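Drekiveo Gerätekoffer mit Noppenschaum

Artikelnummer 1541-3
Hersteller: Plarner
Farbe: Schwarz, Kanten silberfarben

Koffer für Messgeräte, Kleinwerkzeug und empfindliche Einzelteile. Der Deckel ist innen mit schwarzem Noppenschaum ausgekleidet und bleibt geöffnet aufrecht stehen. Kanten und Scharniere sind aus Metall. Scharniere und Schaumeinlage können einzeln nachbestellt werden.

Lieferumfang: Koffer, Deckeleinlage, 3 Ersatznieten
Zubehör: Tragegurt Kolev 308 (nicht enthalten)
Lieferbar wieder ab Oktober
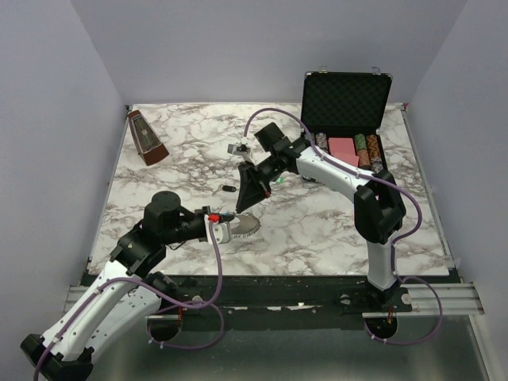
Schwarzer Koffer mit geöffnetem Deckel, hinten rechts auf dem Tisch. Metronom, gezahnte Scheibe und Schlüssel gehören nicht zum Lieferumfang.

Fragen zum Artikel: Ljubica Ristić, Kundendienst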